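Pravton Studio Adds Small-Group Strength Classes

11/9/25

Terner Fitness in Pravton has added small-group strength classes to its schedule, with sessions offered in the early morning and again after work. Each class is capped at six people and lasts 45 minutes.

The studio has offered one-on-one personal training since it opened. Owner Orla Ní Mhurchú said many clients wanted to keep lifting after their private sessions ended but did not want to pay the full rate or train alone.

"They know the basic lifts by then," she said. "They want somebody to watch their form and tell them when to add weight."

A single class costs $21. Members who already have a training package can swap one private session for 3 classes. New clients must come in for a short movement check before their first class, and there is no charge for that visit.

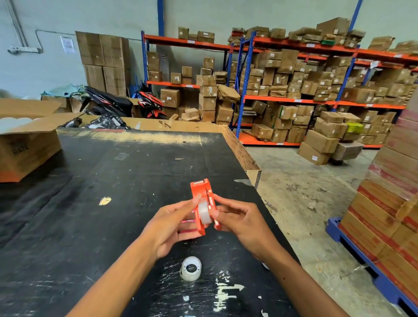
Fergal Mac Mathúna will teach the morning classes. He joined the studio in June after several years at the Ó Ceallaigh gym, where he ran a beginner barbell program. Ní Mhurchú will take the evening group herself.

The classes are held in the rear half of the building, a 2000-square-foot space that was used for storage until this summer. It now has racks, benches, and a rubber floor. Lockers and showers are shared with the main gym.

Booking is through the Classtead app or at the front desk. Places can be canceled without a fee up to 12 hours ahead. Clients under 18 need a form signed by a parent or guardian.

The studio plans to add a midday class in the new year if the first two groups fill up.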